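Flasham推出Skurine家用电蒸锅,Golia厨房日邀街坊一起蒸馒头

3月14日,星期日,小家电与厨房用品品牌Flasham在Araújo生活馆举办今年的第一场“Golia厨房日”,并在活动上正式发布旗下新款家用电蒸锅Skurine。当天上午从和面讲起,到下午大家把馒头装进饭盒带回家为止,来的人有住在附近的老街坊,有刚搬进第一套房子的年轻夫妻,也有一家三代拖着小推车顺路进来看看、结果坐下来就不想走的。Flasham借这个机会,把筹备了很久的这口小锅介绍给大家,也想顺便聊一聊蒸这件家家户户都做、却很少有人专门坐下来讲的事。

Skurine的想法,要从去年10月说起。那时候Flasham在Araújo生活馆办了一次很小的试吃会,本来是请大家尝几种杂粮馒头,聊着聊着话题就跑到了锅上面。有人说家里的蒸锅是父母传下来的,三层高,蒸年糕、蒸扣肉都靠它,好用是真好用,可平时一个人吃早饭,只想热两个馒头,把那么大一口锅从柜子最上层搬下来,洗完还得擦干再搬回去,想想就算了,最后还是随便吃两口饼干出门。也有人说微波炉热出来的馒头边上发硬,放凉了更咬不动,老人家不爱吃。这些话听起来都很家常,回到公司以后,产品团队却翻来覆去讨论了好几个星期,越讨论越觉得,应该认认真真做一口适合平常日子用的小蒸锅。

于是就有了Skurine。它由一个米白色的底座和一只不锈钢蒸屉组成,蒸屉底部布满细密的小圆孔,锅沿抛得光亮,配一只圆形的透明玻璃锅盖。底座正面只有一个小小的旋钮,没有屏幕,也没有一排排需要翻说明书才弄得懂的按键。锅的口径为22厘米,放在餐桌上、书桌边的小柜上,或者出租屋那种转个身都要侧一侧的灶台旁边,都还算从容。
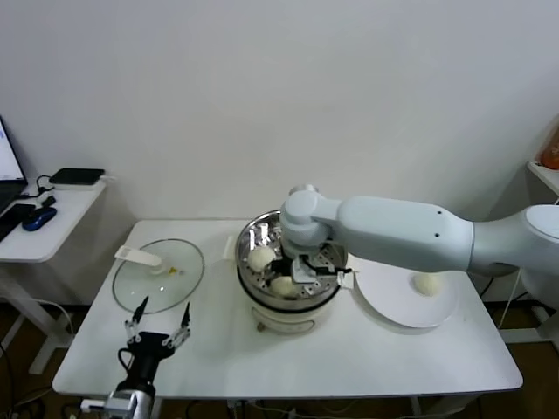

米白色底座的Skurine电蒸锅:蒸屉里摆着两个白馒头,旁边的圆盘里还有一个,玻璃锅盖平放在桌子左侧。

说到颜色,团队其实犹豫了很久。最早的样品里有墨绿色,也有一种偏橘的红,单独看都很漂亮,拿到不同人家的厨房里一摆,却总觉得和碗筷、和墙砖有点合不来。后来有位参加试用的街坊随口说,家里用得最久的东西,颜色都像米饭、像面粉,看着不累。这句话被团队记在了白板上,一直没舍得擦掉。现在大家看到的米白色,就是照着这句话一点一点调出来的,比纯白暖一些,又不至于发黄,和白盘子、白桌子放在一起,很安静,也很干净。

锅盖为什么坚持用透明的,也常有人问起。玻璃盖比金属盖容易磕碰,放的时候得多留一点心,这一点Flasham并不回避。可是蒸东西的乐趣,有一大半就在看上面。小孩子趴在桌边,隔着盖子看面团一点一点胖起来,是许多人小时候都有过的经验。蒸蛋有没有凝住,南瓜有没有塌下去,隔着盖子看一眼,心里就有数了,不必一次次揭开,让热气白白跑掉。当然蒸到最热闹的时候,盖子里面会蒙上一层水雾,什么也看不见,这时候就耐心等一等,泡杯茶,把碗筷摆好,也是很好的。

厨房日的上半场,讲的是馒头本身。Araújo生活馆的老师带着大家从最基本的老式做法开始,面粉、水、酵母,一点点糖,别的都不加。揉面讲究“三光”,盆光、手光、面光,听起来像一句口诀,真正做起来,很多人第一次揉到手上还是粘得到处都是,笑声也就从那里开始。老师劝大家别急着加面粉,先把面团盖好,让它自己歇十来分钟,回来再揉,往往就听话多了。整形的时候两只手拢着面团,在案板上一圈一圈地转,转到表面绷紧、圆圆鼓鼓,收口朝下放好,就可以去做第二次醒发。

第二次醒发最考验性子。天冷的时候屋里温度低,面团醒得慢,急着上锅,蒸出来就又小又硬,像个小石子;醒过了头,又容易塌皮、起皱。老师教的办法很朴素,把生坯拿在手里掂一掂,比刚揉好的时候轻飘了,用指腹轻轻按下去,能慢慢弹回来,就差不多了。关火以后也别急着揭盖,焖上几分钟,让锅里的温度缓缓降下来,馒头的皮才光滑。这些话许多人家里的长辈都讲过,只是年轻的时候没往心里去,如今自己当家了,再听一遍,倒觉得句句都有用。

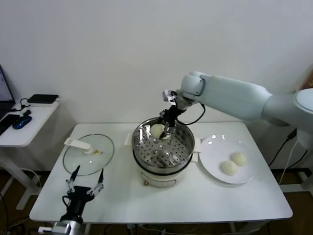 出锅以后怎么放,也有讲究。馒头之间要留出一点空,别一股脑儿堆在一起,热的时候皮软,挤着放容易粘,扯开来就是一个坑。盘子最好选带一点边的,圆滚滚的馒头不会一碰就跑到桌上去。夹的时候手要轻,顺着两侧托住,别从上面使劲掐,否则好不容易蒸得圆圆满满的,顶上留下两个印子,多少有点可惜。吃不完的放到不烫手再装袋,第二天早上从冰箱里拿出来,在蒸屉上重新热一热,切开夹一片煎蛋或者抹一点腐乳,就是一顿舒舒服服的早饭。

Flasham也想在这里多说几句关于“小”的事情。市面上的大蒸锅自有它的好处,逢年过节、亲戚上门,非它不可,Skurine无意取代任何一口大锅。它想照顾的,是那些零零碎碎的时刻:早上赶着出门的二十分钟,晚上加班回来不想开大火的那一会儿,孩子放学喊饿而正餐还没着落的下午,还有老人午睡起来想吃一小块软糯红薯的时候。一次蒸得不多,正好吃完,锅也好洗。蒸屉两侧各有一只白色的小提手,取放的时候请照例戴上隔热手套或垫一块厚布,刚蒸好的锅沿和锅盖都很烫,家里有小朋友的更要多留神。

日常清洁同样不复杂。蒸屉和锅盖可以取下来用温水和软布清洗,孔眼里若是粘了面渣,泡一会儿就松了,别用硬刷子去刮。底座请拔掉电源、等它凉透以后,用拧干的布擦拭,千万不要整个放进水里冲。水垢是各地水质的老问题,隔一阵子用一点白醋兑水泡一泡,再用清水擦净,就能恢复光亮。随锅附赠的小册子把这些都写在里面,字印得比较大,是特意为家里的长辈准备的。 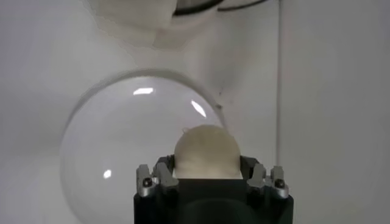
圆鼓鼓的一团米白色,衬在清透的圆弧轮廓里。

说起这本小册子,它也是Golia厨房日的一部分。Golia是Flasham和Araújo生活馆共同发起的社区厨房计划,名字取得轻巧,做的事情也很家常,就是把街坊请到一张桌子旁边,一起做点吃的,把各家的做法记下来。小册子里收录的方子,大多来自去年参加试吃和试用的朋友,有南方人家的发糕,有北方人家的枣馍,有不放糖、只靠南瓜本身甜味的南瓜馒头,还有一道做法极简单的蒸梨,是一位不愿留名的邻居手写了寄来的,信纸上还沾着一点面粉。编辑的时候,团队尽量保留了各家的说法,“水加到面团像耳垂那样软”“蒸到满屋子都闻见了就行”,这样的句子一句也没有删。

参加试用的家庭在寄还的卡片上也写了不少意见,有夸奖,也有批评。有人觉得旋钮稍稍紧了一点,正式版已经做了调整;有人希望蒸屉再深些,好放下一只碗蒸蛋羹,团队量过各家常用的碗以后,把深度加了一点;还有人写满了整整一张卡片,讲的却全是自己外婆从前怎么蒸馒头,末尾才补上一句“锅挺好的”。这张卡片如今夹在公司的样品册里,来访的客人常常会停下来读一读。

Skurine电蒸锅的零售价为168元,自发布当日起,在Flasham的4家直营门店及Araújo生活馆内的专柜发售,线上商店同步接受订购。产品提供2年保修,蒸屉与锅盖可以单独购买,日后不小心磕了碰了,换一只配件就好,不必把整口锅都换掉。购买的顾客均可免费领取Golia小册子一本,领完以后会再加印,请大家不必着急。

接下来的Golia厨房日仍在Araújo生活馆举行,下一场打算讲花卷和糖三角,再往后,想请各位带上自己家里的一样蒸点来,摆在一起互相尝一尝。活动不收费,面粉和酵母由主办方准备,请自带围裙,若想把做好的面点带回家,也请带一只有盖子的饭盒。场地不算大,需要提前在Flasham门店或Araújo生活馆前台登记。带孩子来的家长请放心,生活馆准备了矮一些的案板,小朋友捏出来的小兔子、小刺猬,一样会上锅蒸好,交到他们自己手里。

关于Flasham
Flasham是一家专注于家用小家电和厨房用品的品牌,产品以蒸、煮、炖等日常烹饪为主,面向小家庭和独居人群。

关于Araújo生活馆
Araújo生活馆是一处面向社区开放的生活空间,设有公共厨房、阅读角与手作教室,常年举办与饮食和家务有关的课程。

媒体垂询及样品借用,请联络Flasham品牌传播部。厨房日的登记事宜,请直接向Araújo生活馆前台咨询。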